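Bring Back the Clothesline

My grandmother's house in Rorkwood had a line running from the back porch to a maple tree, 90 feet of it, on a pulley that squealed so loudly the neighbors knew when she did sheets. I loved that sound! I'm 71 now and I have a line of my own, and I'd like to talk you into one.

The dryer is a fine machine. I own a Hellberg and I use it in October, when it rains for days and the towels won't give up. But somewhere along the way we decided it was the only grown-up way to dry a shirt, and I think we gave up something good without much of an argument. Clothes last longer on a line. You can see what the dryer takes by looking in the lint trap, because that gray fluff used to be your socks.

And then there's the smell, which I won't try to describe, except to say that my friend Lorna Ambrosio moved to an apartment complex that bans outdoor drying and the thing she misses most is her pillowcases.

Those bans make me cross, I'll admit. Lorna's lease has 3 paragraphs on laundry and not one on barking dogs. Who looked at a row of dish towels moving in the wind and saw a problem? I'd take 100 of those over one more beige fence – and I'd wave at whoever was hanging them, too.

Part of the pleasure is that it's slow. Ten minutes with a basket, outdoors, with your hands busy and your head free. I've written most of my letters to the paper that way, this one included.
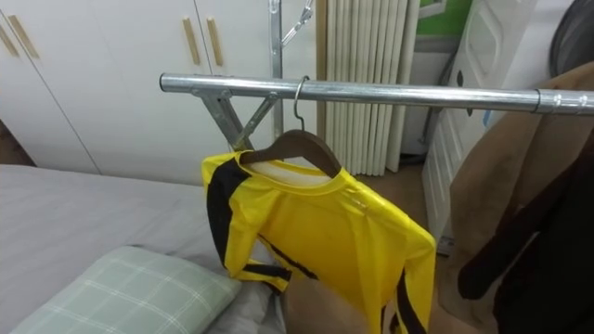

No yard? Go indoors

A rack or a pole is plenty. Put shirts on hangers while they're damp, button the top button, and leave a hand's width between them so the air can get through. Sports jerseys are the easiest of all and are often ready by morning. Heavy jeans want a night and a day, turned inside out, near a window if you have one.

Start with one load this week. Sheets, if the sun's out.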